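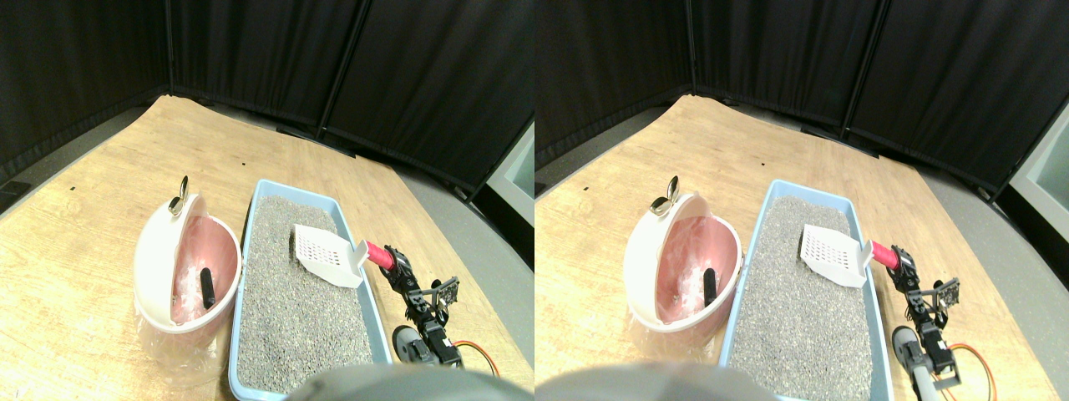

4. Tray Cleaning and the Reallocation of Attendant Work

4.1 The task before the trial

Litter trays at the Plakstead boarding cattery in Judanport were cleaned by hand until November, when the bench station went into service. The manual procedure was simple and poorly documented. An attendant took a tray out of the pen, sifted it with a slotted scoop, dropped the clumps into a lined bin, leveled what remained, topped up if needed, and returned the tray. The written procedure covered the bin and the disinfection of the scoop. It did not mention inspection of the waste, although every attendant interviewed described inspection as part of the job.

We therefore treat manual tray cleaning as two activities carried out with the same motion. The first is removal. The second is observation: whether the animal has used the tray, how much, and whether anything about the result should be passed on. Observation leaves no trace in the shift sheet unless something is wrong. Its cost in time could not be separated from that of removal in our baseline data, and we do not attempt to do so here.

4.2 Station layout and division of labor

The station occupies a tabletop screened at the back by black curtain panels. The tray is placed by hand next to an open waste container, and the arm works from the opposite side of the tray. The tool is an ordinary plastic scoop with a slotted blade. Early in the project a blade bolted directly to the last joint was considered. Edgars Siliņa, who maintained the hardware, argued against it: attendants needed to be able to finish a tray by hand when the arm stopped, using the same tool and without a wrench. The gripper was accordingly set up to pick up and put down the scoop by its handle.

This decision had a cost. Regrasping is the least reliable step in the cycle, and the resting position of the handle varies with the level of the litter and with the way the attendant has set the scoop down. It also had a benefit that we had underestimated, discussed in 4.4.

The arm removes what its detector marks as waste. It does not carry trays, change the liner, refill litter, or clean the tool. These steps remain with the attendant, as does the decision to send a tray back unfinished. Control runs on Dadeck, which also writes the event log used below.

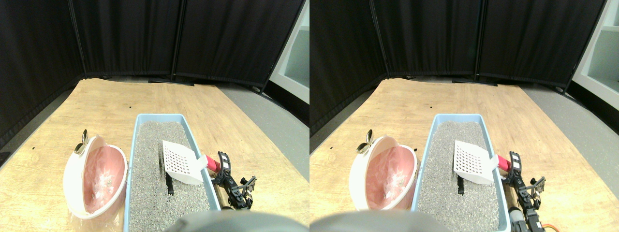
Figure 2. Tray station, side-by-side views. The slotted scoop lies across the litter with its red handle section on the rim of the tray, close to the gripper. A small dark object is partly buried below the scoop. The waste container stands open to the left.

4.3 What the log shows

Over the trial period the log contains roughly 3000 scoop cycles. A cycle begins when the gripper closes on the handle and ends when it opens again. Of these, 113 were ended by an attendant using the stop button. The log does not record a reason for a stop, and Naomi Mwakyusa and Erick Ondieki coded the reasons afterward from shift notes, working separately and then comparing.

The most frequent reason was a missed grasp, in which the gripper closed beside the handle or on its edge. Next came partly buried waste that the detector had marked but the blade pushed ahead of itself into the corner of the tray. A smaller group of stops had no mechanical cause. In these, the attendant wanted to look at something before it went into the container. We had expected stops of this kind to decline as staff became used to the station. They did not, and toward the end of the trial they made up a larger share of all stops, mostly through a fall in the number of missed grasps after the fingertip pads were replaced.

Cycle time is reported in the appendix and is of limited use for the present argument. The arm is slower than a person at the same tray. What matters for the shift is whether the attendant has to stand beside it. During the early part of the trial the answer was yes by rule. From December 26, 2018, the supervision rule was relaxed, and attendants could work elsewhere in the same room while a tray was being cleaned.

4.4 Effects on attendants

The relaxed rule changed the shape of the morning shift more than the introduction of the arm had done. Under the earlier rule, the station replaced scooping with watching, and attendants disliked it. Chepkoech Mwaipopo, the longest-serving attendant on the morning shift, described the period as "doing the same job with my hands in my pockets." Several trays per shift were cleaned by hand during these weeks without being entered as manual, something we learned only in the interviews. The share of trays handled by the arm in that period is for this reason an upper bound.

Under the later rule, the work broke into shorter pieces. An attendant placed a tray, started the arm, went to wipe down a pen or prepare food, and came back at the tone. Some preferred this. Others found the interruptions more tiring than the bending and scraping had been, and said that food preparation in particular suffered from being left halfway. Wrist and shoulder complaints, which had been the stated motive for the trial on the management side, were mentioned less often in the second round of interviews. The number of respondents is too small to support anything stronger.

Observation is the more difficult matter. Once the attendant is no longer at the tray, the waste goes into the container unseen. The camera records every cycle, and in principle the stored views hold more than an attendant would remember. In practice the recordings were opened only when a question had already come up. Riet Hermans, who manages the cattery, responded by asking attendants to look into the tray before starting the arm and to note the pen number if they saw anything unusual. Compliance was high for new arrivals and for animals on medication, and low for long-stay animals, whose trays attendants felt they knew.

Here the choice of a loose scoop had its unplanned effect. Attendants who wanted a closer look stopped the arm, took the scoop by the handle, turned over the litter themselves, and laid the scoop back for the arm to continue. This habit was never taught. It accounts for most of the non-mechanical stops in 4.3 and probably for some of the missed grasps that followed them, as the handle was not always put back where the gripper expected it. Siliņa proposed a notch on the tray rim to hold the handle in place. A printed version was tried briefly and dropped when it turned out to catch on the pen doors.

4.5 Responsibility for an unfinished tray

A recurring disagreement concerned trays that the arm reported as complete and an attendant judged to be dirty. Mertens, the contractor responsible for the service agreement, initially classified these as detector errors, to be collected and sent on for relabeling. Attendants saw them as trays that needed cleaning. Both views are reasonable, but the first required a form and the second required a scoop, and with pens waiting the form was seldom filled in. The error rate derived from the forms is consequently much lower than the one we obtain from direct observation, and we use only the latter in Section 5.

The form was later reduced to a single key press at the station, which raised the reporting rate but removed the free-text field. Mwaipopo and others had used that field to write remarks about the animal. These remarks moved to the whiteboard by the door, where they are wiped at the end of each shift.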